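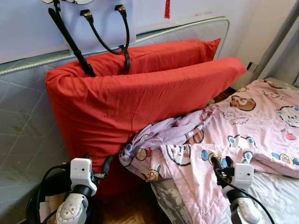
What do people get to see at a Skendumero open day?
A two-armed robot working on bedding in an ordinary bedroom, with the people who run it close by to answer questions.

I went along on 10 Mar 2018 with a notebook and a long list of things to ask, and I came away with most of them answered and a dozen new ones. The Boscombe session had 13 of us on the list, and the robot's operator, who has been with the Skendumero project since its first July, talked almost without stopping. I loved every minute.

"People expect a factory," she told me. "They think we'll show them something putting lids on jars. Then they walk in and it's a bed and a quilt, and they start telling me how they do theirs at home!"

She reckons cloth is the best subject going. "A box is the same box every time you look at it. Pick up a quilt, put it down again, and you've got a new shape. You could do it 300 times and never get the same heap." 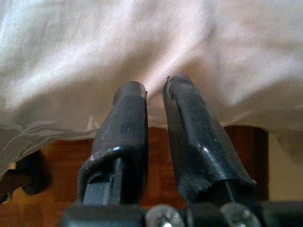
Why is soft cloth hard for a robot to handle?
Cloth folds, slides and bunches as soon as it is touched, so the robot has to keep working out where the edges are.

I asked what she watches for during a run. Fingers, she said straight away. "Everyone else looks at the arms. I look at the fingertips and the hem. If you've got hold of one layer, lovely. If you've got two, you're about to drag the whole lot along with you."

Her colleague, who looks after the software side (they call it Dikutura, and I never did find out why), was just as keen. He told me he had logged roughly 178 tries at a single fold before he was happy to show it to visitors. Did he get bored? "Not once. You see it go wrong in a way you've never seen before and you want to know what happened."

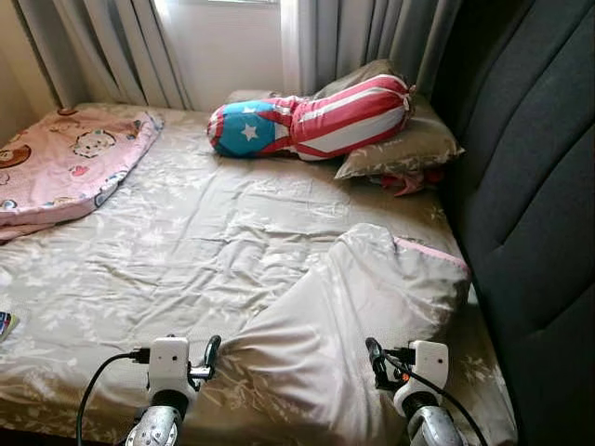 4 min read

We moved on to beds. The operator said she likes a room with things left about in it, blankets and pillows and whatever else people keep on a mattress. "If I tidy up first, I've done the robot's job for it. Yadav, the firm that helps us with the days, used to ask if we wanted everything cleared away. I said please don't!"

Crumpled blankets are her favourite. She told me she can spend a whole morning on one and go home perfectly happy, and having stood there with her I quite believe it. There's something gripping about waiting to see which fold it will go for.

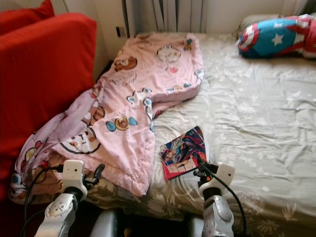

I also wanted to know about speed, as it was the first thing my family asked me when I got home. "Slow," she said, laughing. "I could make the bed and have a cup of tea. But I'm not racing it. I want it to be careful, and I want it to cope when the quilt has ended up somewhere silly."

Her colleague would like to try pillowcases next, and she groaned when he brought it up. They argued about corners for a good while after that, and I put my pen down and listened.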